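Harkora Baths to Reopen in February After Two-Year Restoration

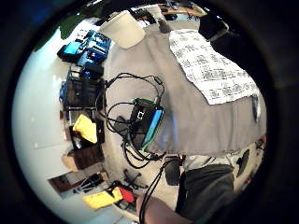

A cloth-covered table with a printed sheet, cables and an electronic device.

HARKORA – The thermal baths at Harkora will reopen to visitors in February, operator Stornico said. Built for 300 bathers a day, the baths closed two years ago for work on the main hall and the spring pipes.

Crews relaid 864 floor tiles and restored the glass roof over the drinking room. The adjoining hotel has 59 rooms, all with heating drawn from the spring.

"People in town have missed the place," said Floor Vandenberghe, site director. "We kept the old pools and fixed what leaked."

Day tickets go on sale at the front desk at 9 a.m. on opening day.

Press contact: Ebbe Aasen, Stornico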